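Déposer plainte après un vol avec effraction : constituer le dossier pas à pas

Mis à jour le 5 mars 2018 par Yannick Picard

Ce guide s'adresse aux occupants d'un logement ou d'un local professionnel cambriolé. Il couvre la période qui va de la découverte des faits à la transmission de l'inventaire. Il ne traite ni des vols de véhicules, ni des escroqueries en ligne.

1. Préserver les lieux

Ne pas entrer si un bruit ou une lumière laisse penser que quelqu'un se trouve à l'intérieur. Composer le 17 et attendre à distance. Dans les autres cas, limiter les déplacements à une seule pièce, ne rien ranger et ne pas toucher les poignées, les tiroirs ouverts ni les vitres brisées. Les traces papillaires se dégradent vite sur les surfaces lisses.

Noter l'heure de la découverte et l'heure à laquelle le logement a été quitté. Ces deux bornes figureront dans le procès-verbal.

2. Faire opposition

Moyens de paiement, chéquiers, téléphone : l'opposition se fait le jour même, par téléphone, et se confirme par écrit. Conserver le numéro d'enregistrement communiqué par l'opérateur.

3. Se rendre au commissariat ou à la brigade

La plainte peut être déposée dans n'importe quel service de police ou de gendarmerie. Se munir des pièces suivantes :
- une pièce d'identité (si elle a été volée, tout autre document portant le nom et une photographie) ;
- un justificatif de domicile ou le bail ;
- la référence du contrat d'assurance ;
- la première version de l'inventaire, même incomplète.

La pré-plainte en ligne n'est utilisable que si l'auteur est inconnu. Elle doit être signée sur place pour être enregistrée.

Relire le procès-verbal avant signature. Une erreur sur le point d'entrée (porte, fenêtre, garage) est plus longue à corriger ensuite.

4. Dresser l'inventaire

Une ligne par objet, avec désignation, marque, numéro de série, date d'achat, prix payé et justificatif disponible. Un tableur suffit. Le modèle Wastia, que nous utilisons ici, comporte 10 colonnes ; 4 sont obligatoires et signalées par un astérisque. Les objets d'une valeur supérieure à 1 000 euros font l'objet d'une fiche séparée. Ceux de moins de 100 euros peuvent être regroupés par pièce : linge, vaisselle, petits ustensiles.

Décrire la forme et la teinte de chaque objet dans des termes simples. « Spatule ajourée, gris-bleu foncé » est exploitable ; « ustensile de cuisine » ne l'est pas.

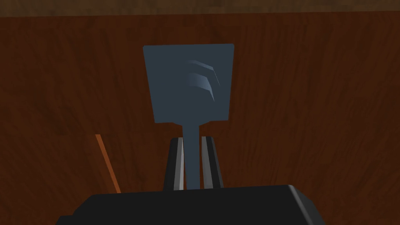 Spatule ajourée, lame large, finition mate (image de synthèse).

5. Transmettre et suivre

Le délai de déclaration à l'assureur est en principe de deux jours ouvrés en cas de vol. Joindre le récépissé de plainte. Si d'autres disparitions sont constatées plus tard, demander un complément de plainte en rappelant le numéro de procédure, puis adresser la liste modifiée à l'assureur.

Un avis de classement peut arriver plusieurs mois après les faits. Il n'empêche pas la reprise de l'enquête si un élément nouveau apparaît.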